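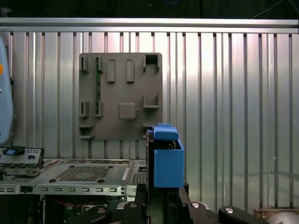 Grey panel on the ribbed wall

Hi all — the 118 bus petition has 745 names now!

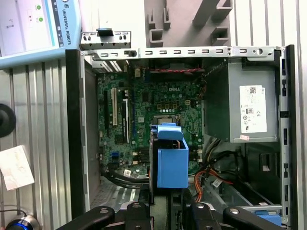

Dell board, case open

The council wants two more weeks to reply, so Grotstead waits again.

On 24th August, Yutong Ren wrote:
> Could we ask for the Wodham stop back too?
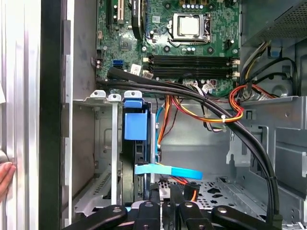 Yutong Ren adds that the 364 never turns up after six either. I'd put both in one letter

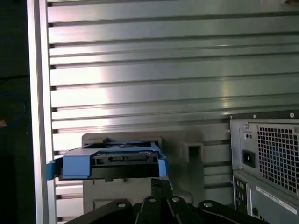

and send it before the budget talks in February. Shout if you'd rather not be named.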